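October 2026

Quick one, lunch break. So the Ploris solar panels people keep asking me about – price dropped again. 2,442 for the kit in July, was 3,207 before that. Same box, same inverter. Shipping from the port still adds 200 and takes forever.

What bugs me is the tarrif talk. Every rumor, the Wurnadcombe warehouse sells out and then it's quiet for weeks. Can't plan a roof like that. I only need 60 more watts per panel to drop one whole row, so I'm waiting. Probaby till spring.

Will post my numbers when I order.
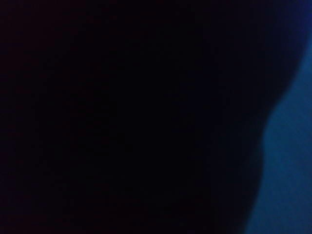
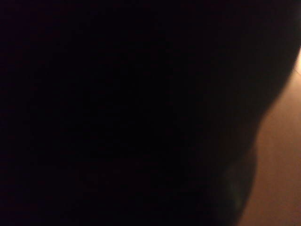
A reader wrote in to say waiting cost them more than the tariff did, as their installer put labor rates up twice in the meantime.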